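브랄릭 마을 구술 기록 사업 중간 보고

수신: 우비스 재단 지원사업 담당 도로시 애시워스 님
작성: 탭리 기록모임 이멜다 갈랑
작성일: 2019년 2월 12일

안녕하세요, 도로시 님. 지난번 통화에서 보고서는 길지 않아도 된다고 하셨는데, 쓰다 보니 또 길어졌습니다. 겨울 동안 있었던 일을 빠뜨리지 않고 말씀드리고 싶은 마음이 앞선 탓이니 차 한 잔 하시면서 천천히 읽어 주시면 고맙겠습니다.

1. 녹음 진행 상황

지난 보고 이후 저희는 브랄릭의 옛 방직공장에서 일하셨던 분들과 그 가족분들을 계속 만나 왔습니다. 가을까지는 저희 쪽에서 전화를 드리고, 설명을 드리고, 며칠 뒤에 다시 전화를 드려야 겨우 약속이 잡히곤 했습니다. 그런데 12월에 작은 청음회를 열고 나서는 분위기가 사뭇 달라졌습니다. 이웃의 목소리를 스피커로 들어 보신 분들이 "나도 그 얘기라면 할 게 있는데" 하시며 먼저 연락을 주시는 겁니다. 지금까지 모인 녹음은 약 200시간이고, 이 가운데 절반이 조금 넘는 분량은 글로 옮기는 일까지 마쳤습니다.

이야기의 폭도 처음 예상보다 넓습니다. 신청서에는 공장의 작업과 임금, 파업에 관한 기억을 중심에 두겠다고 적었는데, 막상 마주 앉으면 점심 도시락이며 통근버스에서 부르던 노래, 첫 월급으로 산 겨울 외투 이야기가 먼저 나옵니다. 처음에는 질문지로 자꾸 돌아가려고 애를 썼습니다만, 요즘은 그냥 듣습니다. 외투 이야기를 한참 하시던 분이 어느새 그해 공장 굴뚝에 불이 났던 밤으로 넘어가시는 일이 한두 번이 아니었거든요. 질문지는 꼭 필요한 항목만 남기고 짧게 고쳤습니다. 고친 질문지는 별첨으로 보내 드립니다.

2. 글로 옮기는 작업

이 부분은 솔직히 계획보다 더딥니다. 브랄릭 어르신들의 말씨에는 지금은 쓰지 않는 공장 말이 많이 섞여 있어서, 한 시간 분량을 옮기는 데 하루가 꼬박 걸리기도 합니다. 키런 램버트 씨가 낱말 풀이를 맡아 주고 있는데, 실을 잇는 동작 하나를 두고도 방적부와 직포부에서 부르던 이름이 달라 양쪽 어르신들께 각각 여쭤 보아야 했습니다. 그렇게 모은 낱말 카드가 지금 400장입니다. 원래 계획에는 없던 결과물이지만, 마지막 책자 뒤에 작은 낱말집으로 붙이면 어떨까 합니다. 도로시 님 의견도 꼭 듣고 싶습니다.

옮긴 글은 말씀해 주신 분께 반드시 종이로 뽑아 보여 드립니다. 빼고 싶은 대목이 있으면 줄을 그어 주십사 부탁드리는데, 줄을 긋기보다는 여백에 이야기를 더 적어 돌려주시는 분이 훨씬 많습니다. 글씨가 아주 작아서 돋보기를 들고 읽은 적도 있습니다. 이렇게 돌아온 원고는 본문과 여백 글을 따로 구분해서 보관하고 있습니다.

3. 청음회

12월 청음회는 교회 별관을 빌려 치렀습니다. 의자가 모자랄까 걱정했는데 딱 맞았습니다. 로이 턴스톨 씨가 녹음 가운데 짧은 대목을 골라 엮어 주었고, 중간중간 불을 켜고 차를 마시며 이야기를 나누었습니다. 귀가 어두우신 분들을 위해 글을 큰 글씨로 인쇄해 나누어 드렸더니 젊은 분들도 한 부씩 달라고 하셔서 다음에는 넉넉히 준비하려고 합니다. 아쉬웠던 점은 소리의 울림입니다. 천장이 높은 방이라 말끝이 뭉개져 들린다는 말씀이 있었고, 뒤쪽에 앉으신 분들께는 특히 죄송했습니다. 봄 청음회는 좀 더 아담한 방에서, 두 차례로 나누어 열 생각입니다.

4. 예산

전체 지출은 계획 범위 안에 있습니다. 다만 항목 사이에 작은 이동이 있었습니다. 교통비는 어르신들 댁이 생각보다 가까이 모여 있어 남았고, 인쇄비는 앞서 말씀드린 큰 글씨 자료와 원고 확인본 때문에 늘었습니다. 남은 교통비를 인쇄비로 돌려 쓰는 것을 허락해 주시면 추가 지원을 부탁드리지 않아도 됩니다. 녹음 파일 보관에 쓰는 발티코 저장 서비스 이용료는 연말에 한꺼번에 냈고, 영수증은 별첨 묶음에 넣었습니다.

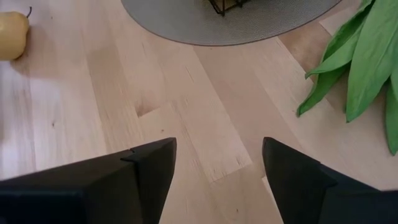 인건비에서는 딘 헵든 씨의 근무 시간이 조금 줄었습니다. 가족 일로 1월 한 달을 쉬었고, 그 몫은 키런 씨와 제가 나누어 맡았습니다. 딘 씨는 이달 초에 돌아와 밀린 녹음 정리를 다시 시작했습니다. 남은 인건비는 봄에 글 옮기는 작업을 도울 분을 짧게 모시는 데 쓰고 싶은데, 이 역시 항목 변경에 해당하는지 알려 주시면 필요한 서식을 바로 작성하겠습니다.

5. 앞으로의 일정과 부탁드릴 일

봄까지는 새 녹음을 조금 줄이고 글로 옮기는 일에 힘을 모으려고 합니다. 꼭 뵙고 싶은데 아직 만나지 못한 분이 세 분 계십니다. 두 분은 이미 날짜를 잡았고, 한 분은 따님 댁에 머무르고 계셔서 날이 풀리면 저희가 찾아뵙기로 했습니다.

책자는 초안 차례만 잡아 둔 상태입니다. 연대순으로 갈지, 아니면 출근길에서 퇴근길까지 하루의 순서로 갈지를 두고 저희끼리도 의견이 갈립니다. 로이 씨는 하루의 순서가 좋다고 하고, 저는 아직 마음을 정하지 못했습니다. 두 가지 차례를 모두 별첨에 넣었으니 편하실 때 한번 보아 주세요.

끝으로, 동의서 양식 가운데 녹음을 인터넷에 공개하는 범위에 관한 문구를 재단 쪽에서 한 번 검토해 주시면 좋겠습니다. 어르신들께 설명드리기에 지금 문장이 조금 어렵습니다. 가능하면 봄 청음회 안내장을 보내기 전에 고친 문구를 쓰고 싶습니다.

늘 살펴 주셔서 고맙습니다. 다음 방문 때는 낱말 카드 상자를 꺼내 놓고 기다리겠습니다.

이멜다 갈랑 드림

별첨: 고친 질문지, 영수증 묶음, 책자 차례 초안 두 가지, 현행 동의서 양식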